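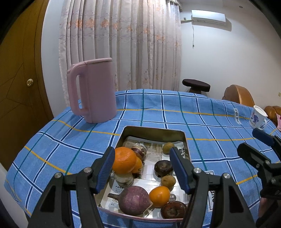
FOR IMMEDIATE RELEASE
October 18, 2024

Can a Machine Put Away the Groceries Yet? Farska Publishes Its First Home Chores Report

Free report covers sorting, wiping, folding and carrying, and says plainly which jobs still belong to people

Hi, I'm Annick MacLeod, and I run the home trials at Farska. I usually leave press releases to people who are better at them, but I've been asked the same question at so many family dinners (will it do my dishes?) that I asked to write this one myself.

Today we're releasing Vodudness, our report on whether machines can handle ordinary chores in ordinary homes and small shops. My short answer is "some of them, slowly, with somebody nearby." The long answer runs to 145 pages, and you can have it for free.

We picked chores that people told us they'd happily hand over. Sorting fruit and vegetables was near the top of the list, and it's my favorite chapter by a mile! A mandarin sitting on top of a heap is a pretty friendly target. It's bright, it's round, and there's room to get two fingers on it. A water chestnut is a different story. It's flat, dark and shiny, and when it's lying in the corner of a tin there's hardly anywhere for a fingertip to go. Then you have the small round things that roll the second you touch them, and the fruit that's mostly tucked behind other fruit, so you have to decide what to move first. My grandmother could clear a mixed tin like that while arguing on the phone. I can't say the same for anything we tested.

We also stayed away from bare white lab tables. Real kitchens and living rooms have checked tablecloths with wrinkles in them, printed paper lining the bottom of the tin, a pitcher or a mug standing close by. All of that matters a lot more than I expected when I started this job. A busy pattern can make it harder to tell where an object ends and the table begins, and a wrinkle in the cloth can tip over something you've just set down so carefully.

So what's in the report? We graded the chores in 4 groups, from "ready to help" down to "please don't." Picking single pieces of firm produce out of an open container landed in the top group. Wiping a clear tabletop is up there too. Folding shirts is in the middle, and I know there are people on my own team who think I was stingy about that (they're welcome to write the next press release). Anything with soft, ripe fruit went into the third group. Carrying a full cup across a room is at the bottom and, in my opinion, it's going to stay there for a while.

Shop work gets its own chapter, written by Olga Macedo, who spent 5 weeks in the stockroom at Lachance, our retail partner. Her findings are a bit sunnier than mine. Shelves are tidy, boxes are square, and the same job comes up again and again.

"I'd trust a machine with a case of cans before I'd trust it with a bowl of plums," Macedo said. "The store staff felt the same way. What they really wanted was help with the dull lifting at the end of a shift, and they wanted to be able to stop it with one hand."

One more thing I'd like people to take from this: speed isn't everything. Over 2 months of trials, the households that liked having help were mostly the ones that didn't stand and watch it. If you need the vegetables sorted before dinner, do it yourself. If you're going out for the afternoon, you may feel differently.

Vodudness was paid for by Farska, with scoring sheets built in Zilto, our in-house record-keeping tool. The sheets are included at the back, blank, so anybody who'd like to grade their own kitchen or stockroom can use them. We'd love to see the results, especially if you disagree with our grades.

About Farska
Farska studies how automated tools perform in homes and small businesses, and publishes its results in everyday language. Our next round of trials will look at laundry, pet bowls and unpacking shopping bags.

Press contact
Annick MacLeod, Home Trials, Farska
Copies of the report and interview times with Annick MacLeod or Olga Macedo are available on request through the Farska press desk.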